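Catalog > Kitchen and Serving > Pouring and Filling > Plastic Funnels and Cups

Judetti Pouring Set, Blue

The Judetti Pouring Set is supplied by Narkport to school kitchens, community halls and care homes. It consists of one wide-mouth plastic funnel and 2 plastic cups, and is intended for the transfer of water and other thin liquids into pots, jugs and bottles.
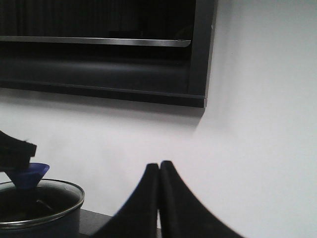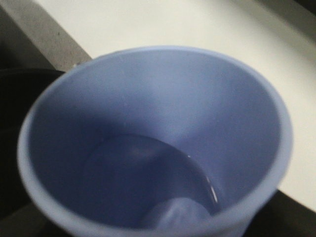

The funnel narrows evenly from the mouth to the spout and has no internal ledge. It should be held or supported while liquid is being poured. Users are advised to pour slowly and to stop before the liquid reaches the rim.

The cups are unmarked and are not suitable for measuring. Institutions that require graduated cups should order the Plallus range, listed under Measuring Equipment. Plallus cups may be stored with this set but do not nest inside it.

Care and cleaning
All parts should be washed by hand before first use, in warm water with a mild detergent. The spout should be rinsed from both ends and left to drain with the mouth facing down. Abrasive pads will dull the surface. The set must not be placed on a burner or against a heated pot, and it is not approved for use with hot oil.

Ordering
The set is listed under item number 97 and is packed in cartons of 3 sets. Single funnels are available as replacement parts; cups are sold in pairs only. Orders for the fall term should reach Narkport by the end of June. Deliveries to the Andreadis depot may be collected by the ordering institution on presentation of the packing slip.

Shades of blue may vary between parts and between production runs. Such variation is not considered a defect and does not qualify for return.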